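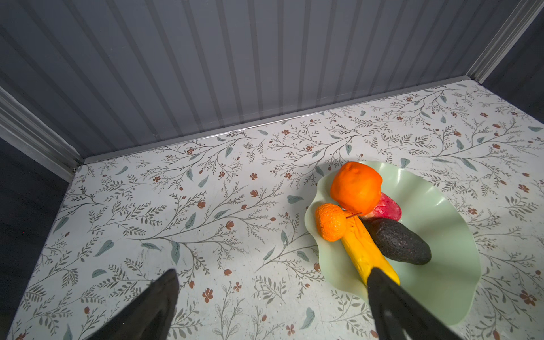
News > Equipment and Services > Short-Term Loans

Two-arm bench kit from Trellenis now open for loan bookings

Trellenis has added a two-arm bench kit to its loan list, and members of the Pestdale equipment pool can book it from January. The kit is meant for small labs, colleges and workshops that want to try pick-and-place work on mixed objects before they spend money on a permanent cell. We spent three weeks with it at the Cotholm workshop. These are our notes.

The kit comes as a frame with the track already fixed along the front, and both arms bolt to that track. Each arm has a parallel gripper and its own camera at the wrist end. Ribbed panels close in the back and sides, which cuts down on people walking through the background of the recordings. We had the frame up in a morning. Running the cables took the rest of the day, mostly because the labels on the first set did not match the printed sheet. Trellenis has sent a corrected sheet and it will go out with every loan.

The starter task in the manual is fruit handling. You set out a dish and a few pieces of artificial fruit, and the arms move them between the dish and the table. It sounds easy. The pieces differ a lot in size and surface, though, and a long curved piece has to be gripped differently from a round one. The grapes gave us the most trouble. The gripper would close on one or two berries and the rest of the bunch would swing. We did better going for the stem end.
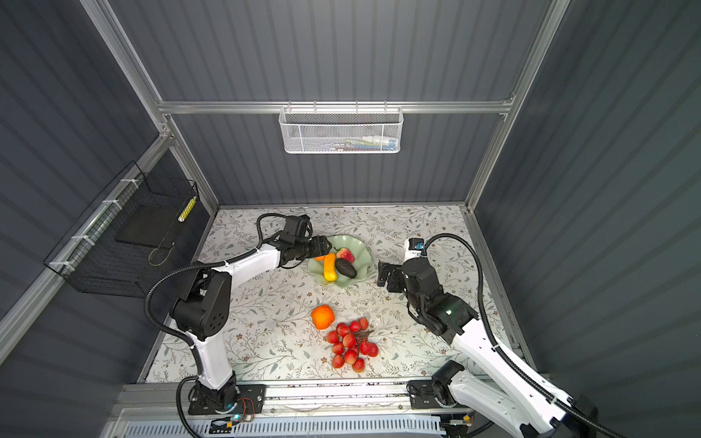

Both arms at the dish during the fruit task, with the orange and the grapes out on the table.

We logged 157 runs of the fruit task over the three weeks. The early ones were slow, with one person driving both arms, and we would not judge the kit by them. Things improved once we slowed the approach speed and gave the second arm a fixed waiting position away from the dish. The two arms can reach the same spot, and the software will warn you but will not always stop you. New users should work with one arm parked for the first few sessions.

The wrist cameras were good. The view is close and steady, and you can see the fingertips meet the object. The fingers do take up a good part of the view at the bottom, so objects near the front edge can be hidden until the arm moves. The overview camera helps with this, and we would not run the kit without it.

A printed table cover is supplied with the kit. We were doubtful about a busy leaf-and-flower pattern under the work, but the point is to check that a routine still works when the background is not plain. Ours needed some retuning. If you want to start simple, bring a plain cover of your own – Trellenis does not include one.

A few complaints. The cable conduit on each arm is stiff and needs a generous loop or it pulls at the wrist. The baskets for small parts are handy, but they sit far enough back that you have to pause the arms to get at them. The manual also assumes you already know the control software, and two of its chapters refer to menus that have since been renamed.

Support during the loan is handled by Nguyen-Tran, which also does the delivery and the final check on return. We called three times and got a useful answer each time, once after a long wait. They will do the first setup with you for an extra charge. For a group with no robot experience that is probably money well spent. Anyone who has wired a bench arm before can skip it.

Terms are as follows. A loan runs for 21 days, counted from delivery. The refundable deposit is $4000 and covers the arms, cameras and frame. Worn fingertip pads are not charged for. Each pool member may book once in a season, and a second booking is possible if there are open dates. You will need a sturdy floor, two wall outlets on separate circuits, and a door wide enough for the frame, which does not come apart past the main posts.

Booking requests go through the Pestdale loan desk on the usual form. Put "bench kit" in the subject line and give a first and second choice of dates. Requests for the opening round close on Saturday, September 23, 2023.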